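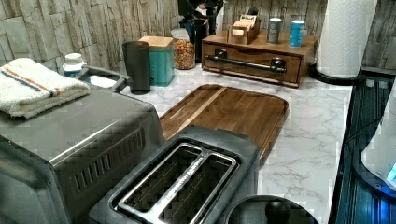

Ticket: Pilto water monitor reports usage at night
Status: reopened by customer
Opened: 2018-04-02
Customer: Rocío Rosales
Agent: Benedicta Aryee, Gbeho support

Rosales: The Iltham app says the house used 4000 gallons last month. The city meter says 2000. I've been told twice that the Pilto is "more sensitive" than a city meter. Sensitive enough to find double the water? The extra all shows up between midnight and five, when we're asleep.

Aryee: Thank you for the readings. A nightly pattern often points to a running toilet. Please put food coloring in each tank, wait half an hour and check the bowls.

Rosales: Did that before I opened the ticket, and again just now. Clear bowls, both bathrooms. A toilet leak would also turn the city meter, and the city meter isn't moving at night. I wrote that number down at bedtime and at breakfast, three nights in a row. Same number. Please don't send me the toilet article again.

Aryee: Understood. Can you tell me which firmware is installed, and whether "pulse weight" under Advanced is set to 100?

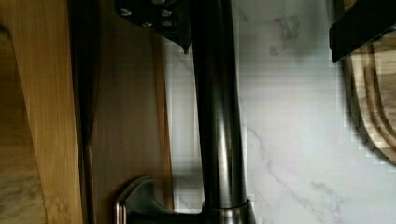
Firmware is 2.1. Pulse weight was 100, and I have no idea if that's right for my pipe, as the manual only says "leave at default." Your first reply also asked if we had put in any new fixtures. The dark metal one in the kitchen, with the long straight tube going down into a wider collar, is the only candidate, and I closed the shutoff valves under the sink overnight to rule it out. The app still logged water. I don't see how a fixture can be blamed with its supply closed.

Aryee: I agree that rules out the kitchen. The default assumes a one-inch line. Yours is registered as three-quarter - please set pulse weight to 50 and recalibrate with the main closed.

Rosales: Changed to 50. That may fix the total, but half of a phantom reading is still a phantom reading. With the main closed for an hour it counted two gallons.

Aryee: Flow with the main closed suggests a faulty sensor head. I have requested a replacement.

Rosales: Fine. Leave this open until I've had a week of nights at zero. The August ticket was closed while the part was still in the mail.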